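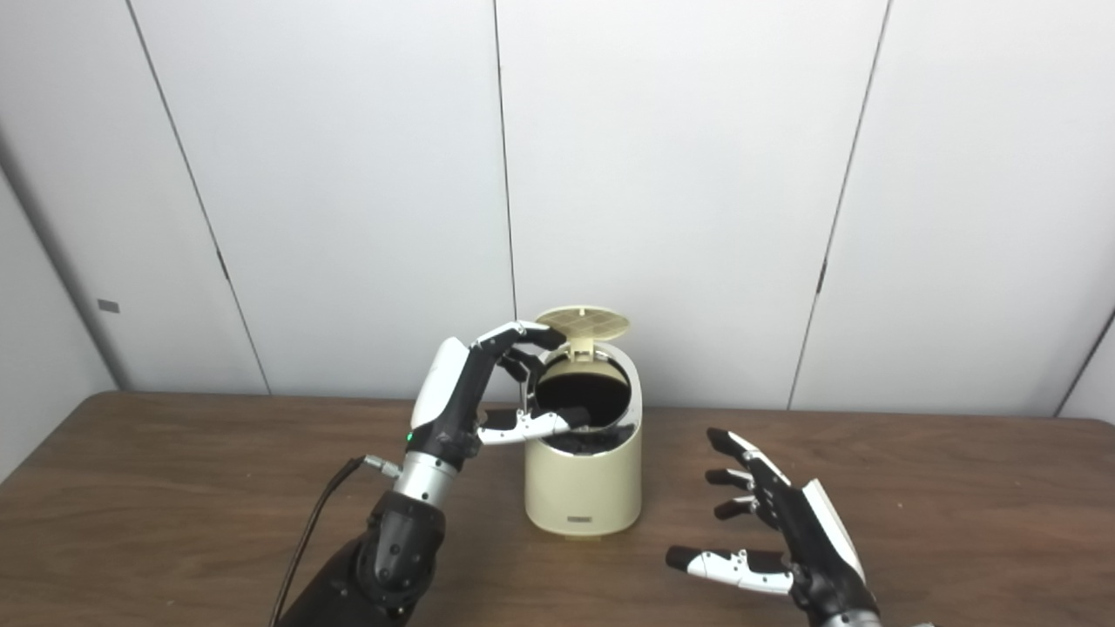

Penry (robot)

Penry is a two-armed tabletop robot built in a shared workshop in Naroda by Ramiro Bermúdez and Branwen Kemeys. It has two fingered hands, a head-mounted camera and a narrow range of interests, chief among them the putting of small objects into a trash bin. Its builders describe it as a household helper. The household has so far been limited to one table.

Name

The robot was first called Porka, after the workshop's previous project, a motorized bread slicer that was dismantled for its bearings. The name was changed when Kemeys pointed out that she would have to say it in front of her mother. Some of the older software folders still carry the earlier name, and renaming them is known to break the left thumb.

Construction

Work began in July, on the understanding that it would be finished by August. The hands were bought secondhand as a pair and arrived with white shells over black joints, a color scheme the builders adopted for the rest of the machine to save on paint. Each hand meets its arm at a silver wrist section. The cable to the left wrist runs outside the forearm, an arrangement listed in the build log as temporary. It has been listed that way in every edition of the log.

The control software, Hondby, was written mostly by Bermúdez. It plans the path of each arm separately, then checks whether the two paths meet. In early versions the check came second in a more literal sense, and both index fingers had to be replaced. Parts other than the hands cost the builders 834 dollars, of which 60 went to a power supply that turned out to be for a different country.

Work area

Penry works at a brown wooden table closed in by plain white wall panels. The panels give the camera an even background and were put up after Hondby spent an evening trying to pick up a poster. Kemeys cut them by hand, and the seams between them are not all parallel. Bermúdez has proposed using the seams as calibration marks – a use for which parallel lines would have been handy.

The bin task

The standard test uses a small cream-colored bin with a flip-up lid and a black liner. With the lid standing open, the left hand carries an object over the rim, lowers it into the mouth of the bin and lets go. The right hand waits on the other side with its fingers spread. It was meant to hold the bin still, but the builders found that the bin stayed put without help and moved a good deal with it. The right hand now has a holding position and, in the words of the log, "a supporting role to be determined."

Bermúdez logged 335 attempts with the final grip settings. The most common fault was a late release, in which the hand drew back out of the bin still holding the trash. A fix was made by adding a pause of half a second before the fingers open, for reasons neither builder has been able to explain to the other.

Liners have caused separate trouble. A liner bunched up at the front edge can catch a low finger on the way out, and on one occasion the whole bin followed the hand home. Later versions of Hondby lift the wrist by 10 millimeters before pulling back.

Limitations

Penry does not open the lid, change the liner or take out the trash. It cannot tell trash from other small objects, a point Kemeys raised after the loss of an earring. Recycling is planned.

See also

Hondby (software)
Porka (bread slicer)
Naroda shared workshop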